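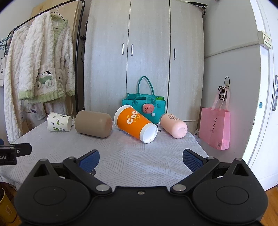 Skorna vende su servicio de recogida de mesas con una frase que me cuesta tragar: «cualquier objeto doméstico, a la primera». El kit de pinzas manuales Vokholm cuesta 501 euros al mes, con los datos de entrenamiento aparte, y el folleto no aclara qué entiende por doméstico. Una botella rígida es terreno cómodo para casi cualquier pinza. Un vaso de papel tumbado, como el grande de color naranja y blanco, ya es otra cosa: cede al apretar y rueda al rozarlo. De los vasos de papel, el folleto no dice una palabra.

Pregunté a Beril Yazıcı, de Skorna, por la tasa de agarres fallidos. Me remitió a una tabla con 573 intentos, todos con envases rígidos. El plan básico promete 1,000 demostraciones, sin decir quién descarta las malas. 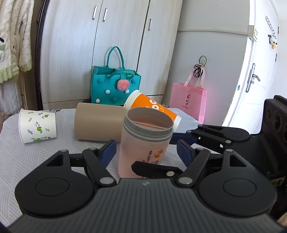

Tampoco me convence lo de las dos manos. El contrato cobra la segunda pinza como extra, y Taner Ateş, que probó el kit en junio para Storkis, cree que sin ella no se pasa de lo elemental. Él lo renovaría. Yo esperaría a ver cifras con vasos blandos y con las almohadillas ya gastadas; el juego de repuesto tarda 4 semanas en llegar.

Galería de Tuncer. Precios sin impuestos.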